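Questions people ask me about the Barkex Winter Swim

Updated 2023-12-29

I'm Chiamaka Bassey and I've swum this one four times now (and got out early once, which I still grumble over). Same emails every year, so I've put my answers in one place.

How far is it?
There are two courses. The short one is 699 metres, out to the Kurketti buoy and back along the wall. The long one is 3357 metres and takes in the whole of Asfaw Bay.

Can I wear a wetsuit?
Yes! You'll go in a separate results list, but you get the same medal and the same soup. 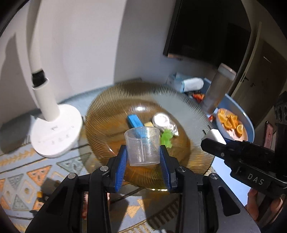 Gloves and boots are fine with a wetsuit too. Skins swimmers get a costume, one cap and goggles, and that's your lot.

Do I need to have raced before?
For the short course, no. For the long one you'll need to show us a cold water swim done since June, signed off by a club coach.

How many places are there?
We take 80 on the long course and it fills fast. If you miss out, go on the waiting list, people drop out right up to the last week.

What should I eat beforehand?
I have porridge three hours before and then a banana on the bus. Don't try anything new on the day, I did that at Pellik and regretted it by the first turn.

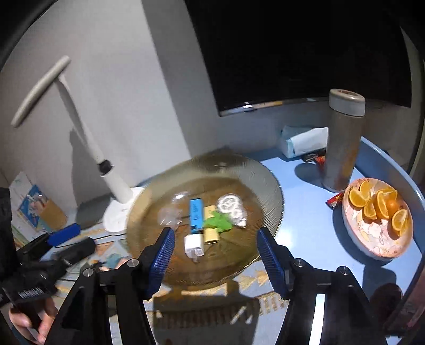
Photo: Chiamaka Bassey

Where do I leave my bag?
Hand it in at the tent by the slipway and keep your numbered band on. Put your warm hat at the top, you'll want it before anything else.

Can my family watch?
Of course, the wall is free and you can see nearly all of the short course from it.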